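Children's Apps and Making Things: Notes for Session 4
Tutor: Gebhard Hollenstein

Last time we looked at apps that children mostly watch. Today it's the fun lot - apps where the child ends up with something of their own, a drawing, a tune, a story with sound effects. I love this topic, so stop me if I run over!
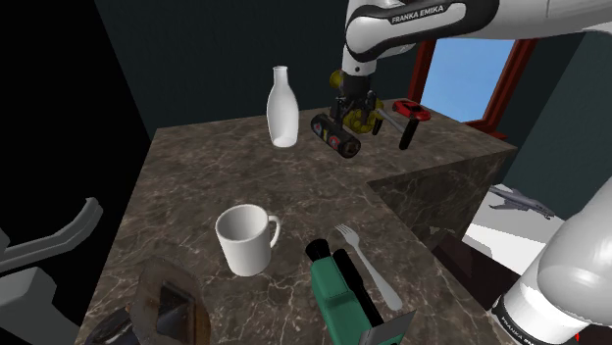

Please have Plillow open on your tablet before we start. We'll use the free play area only, so there's no need to set up an account. If you missed the first sessions, the words "closed task" and "open task" are explained in the notes for Session 2.

1. Open and closed tasks again

A closed task has one right ending: finish the jigsaw, match the shapes. An open task can end anywhere. Most good making apps mix the two, and the mix is where it gets interesting. Plillow starts with a closed task (copy the tune the owl sings) and then hands over the same notes and lets the child do what they like with them. Watch how long a five-year-old stays in that second part. In our June try-out one girl wrote a song for her shoes and sang it to everyone in the room, twice.

2. The first two minutes

What does a child meet before making anything? Go through the opening of each app and write down every tap. Korkasia, the story-building app, asks for a name, an age, a favourite colour and a pet before the blank page turns up. Some children adore this. Others have wandered off by the pet. Think about what you'd keep and where else the rest could go.

3. Tools and how many to give

Korkasia has 91 stickers, all on show from the start. Plillow has seven sounds. It's tempting to say fewer is better, but have a proper play with both before you make up your mind - a huge sticker drawer is a joy to an older child who already has a story in mind, and younger ones often pick a single sticker and use it everywhere (a page full of nothing but frogs is a perfectly good page).

Look as well at:
undo, and whether a child who can't read can find it
the rubbish bin, and whether it asks before throwing work away
colour choice, and whether skin and hair colours come in a decent range
sound, and whether it can be turned down from inside the app

4. Saving and showing

Children want to show people what they've made, straight away and usually at full volume. Where does the work go when they press the tick? In Plillow it goes on a shelf that the child can open alone. In Korkasia it goes into a book, and sharing the book sits behind a grown-up check (a sum to solve). Try the sum yourself. Plenty of eight-year-olds can do it in their heads, so is it much of a check?

5. Pair work

Work in twos. One of you plays as a child of four, the other keeps quiet and takes notes. No helping! Swap after the first finished piece, then compare notes on these points:
the first thing made, and how it came about
any moment when the "child" got stuck
anything the app praised, and whether the praise meant much

Reading for next time

Devbridge, chapter 7, on rewards and stars. Egger's short piece on sound in picture-book apps is optional but a real treat, especially the part on page turns. Bring one app of your own choosing, the odder the better, with a finished piece saved in it.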